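Washing and storing small cloths

In our house the kitchen cloths were always going sour, so in September I made some changes. First, I wash them apart from the towels, with 30 ml of white vinegar in the softener drawer.

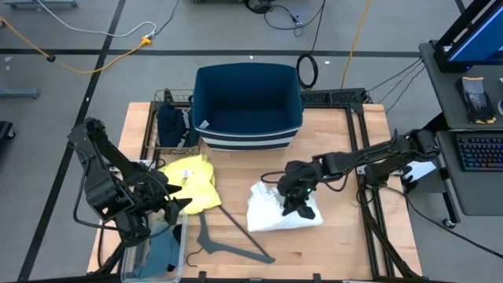

Softener I do not use any more – it makes cotton drink less water. My neighbour Rawan Kanaan boils hers in a big pot, but coloured ones will fade from this.

Dry everything fully before it goes away, also the hems.
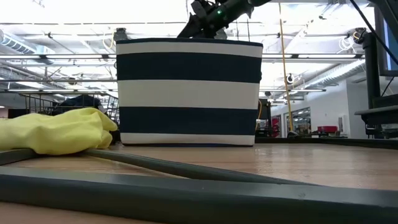
Fabric basket with navy and cream stripes.

Fabric baskets like to keep dust in the corners. Turn them over and brush the seams once a month. 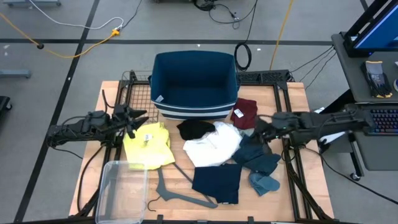 For a yellowed collar, rub in plain soap and wait 30 minutes – then wash as usual.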